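Caring for your cloths and towels: your questions answered

Welcome to the Kerosell guest house help page. We get a good many letters and messages from people staying in our self-catering rooms, and a surprising number of them are about cloths.

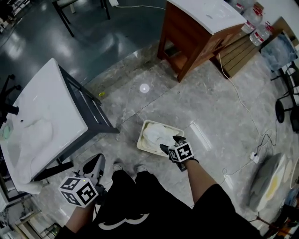
I don't mind a bit, as I could talk about cloths all afternoon, and I have tried to put down the answers I give most often. If yours isn't among them, do write to me and I'll add it when I next sit down with the page, most likely in October when things go quiet.

Which cloth is for what?

Every room has hand towels, bath towels and a small stack of plain white cloths. The towels are for you, and the white cloths are for the basin, the vanity top and anything that gets spilt. Please don't worry about "spoiling" a white cloth. They are meant to be used hard, and we would much sooner you wiped up a splash of coffee with one than reached for a good bath towel (it does happen, and coffee on a bath towel is a sad sight).

Where do I put a cloth when I've finished with it?

In the shallow white tray. You needn't fold it, though some guests do, and it always makes me smile when I find a neat little square waiting for me. Crumpled is perfectly all right. If the cloth is very wet, give it a good squeeze over the basin first so that it isn't sitting in a puddle by the time we get to it.

Can the tray stay on the floor?

Yes, on a tiled floor it can stay where it is for as long as you like. I would only ask that you push it up against a wall at night, as more than one guest has stepped in it on the way to get a glass of water. On the wooden floors upstairs we prefer the tray to go on a shelf or a stool, as damp can leave a mark on the boards that takes a lot of rubbing to get out.

May I hang my towel over the front of the vanity?

You may, and most people do. It's the handiest spot when you have soap in your eyes! A hand towel will dry there quite happily overnight with the window open a crack. A bath towel is a bit heavy for it and tends to slide off, so please use the hooks behind the door for those.

How often do you change everything?

The cloths in the tray are collected every morning after ten, and fresh ones are left in their place. Towels are changed after 3 nights unless you ask for them sooner, and you really can ask sooner. In a busy summer week we wash 736 cloths and towels between our two houses, Diren and Tralton, so one or two more from you will make no difference at all.

How do you get the white cloths white again?

I am asked this more than anything else, and I wish I had a cleverer answer. They soak in a bucket of warm water with two spoonfuls of washing soda for a couple of hours, then go through a hot wash with nothing else in the drum. No fabric softener, ever. It makes a cloth feel lovely and then it won't soak up a drop, and you end up pushing the water round and round the basin. After that they go out on the line if the weather is kind to us.

I've used my own cleaning spray on a cloth. Does it matter?

Not usually, but do tell us, or leave a little note beside the tray. Anything with bleach in it needs to be kept apart from the coloured towels, and we once turned a whole load of blue ones patchy because of a single cloth. They went to my sister's dogs in the end, who were very pleased with them.

How should I wipe down the basin without scratching it?

A damp cloth and a drop of washing-up liquid will see to nearly everything. Go round the bottom of the tap last, where the chalky bits gather, and then dry it with a second cloth if you have one to hand. Please don't use scouring pads or powder on any of our basins. If there's a mark that won't shift, leave it for us and we'll try a little vinegar on it.

Is it all right to take a cloth to the beach or out in the car?

Of course, and sandy ones can come back to us sandy. Just shake them outside the door before they go in the tray. Sand in the washing machine is a trouble to everybody, and the man who mends ours charges a fair bit to come out.

Can I buy the cloths from you?

We do keep a few spare packs at the Tang Street desk, next to the postcards. They come in twos and they are exactly the same as the ones in the rooms. Wash them once before you use them, as new cotton is always a bit slippery, and they will be better still after five or six washes.

I've found something of mine missing. Could it have gone in with the washing?

Quite possibly. Socks and flannels are the usual ones, and we have a basket of them by the ironing board. Ring the desk on extension 598 before eight in the evening and ask for Shuzhen Yan. That's me, and I'll go and have a look while you wait.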